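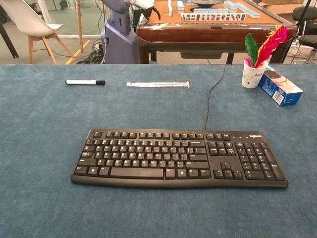
How do you get crumbs out of a keyboard that lives on a felt-covered table?
Unplug it, take it outside, flip it over and tap the back. Doing it over the felt just moves the crumbs to the felt.

Felt keeps everything. I've vacuumed ours 34 times and it still coughs up biscuit.

House rule from February: snacks stay at the mahjong table. The mahjong players voted it down — they like their tiles clean.

So wrappers live next to the keyboard now. Feathers go in a paper cup. Don't ask me to file the marker.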